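1/ Okay, thread time. I spent most of my December break on one stupid motion planning bug and I finally get to complain about it in public.

2/ Setup: simulated arm, angled mount, big white table, a drawing task. The arm holds a little stick and makes marks on a tilted surface. The planner is Fadenetti, the controller is our own thing (we call it Osman, don't ask), and Statusix does the logging.

3/ The symptom: over 800 episodes in, the line quality went to garbage. Nice strokes in the middle of the surface, then jittery little scribbles whenever the wrist got close to the far side of its reach.

4/ My first guess was the contact model. It's always the contact model, right? I lost four days to friction parameters. Four! The scribbles did not care one bit.

5/ Then I lined up the Statusix traces with the joint angles and saw the wrist flipping between two IK solutions. Same tip pose, totally different wrist, back and forth, 11 times in one stroke. No wonder it looked like my handwriting.

6/ The zone I kept staring at – box way out near the left edge of the table, forearm sloping down to it, red stick angled at the gray face:

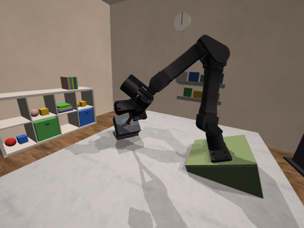 7/ So why does it flip? The mount is tilted, and our seed for the IK solver was still the home pose from the old upright mount. Every replan started from a configuration the arm was never really in. Near the edge of the workspace both branches cost almost the same, so tiny noise picked the winner.

8/ The fix is embarrassingly small. Seed from the last commanded joints, and add a penalty for branch changes in the middle of a stroke. 27 lines, and a bunch of those are comments where I yell at myself.

9/ One gotcha if you try this: clear the seed on episode reset. I didn't, and the first stroke of each run came in from a very creative direction. Dranus (our regression suite) caught it overnight, bless it.

10/ Things I still don't love: the penalty weight is hand tuned, and if it's too high the planner would sooner give up than switch branches, even when switching is the right call. Might try allowing flips only while the tip is lifted.

11/ Patch went in 2019-01-04. If your arm is on any kind of wedge, go check what your solver is seeded with. I'll post the before and after joint plots once I fix the axis labels – they're all in radians except one and I have no idea why.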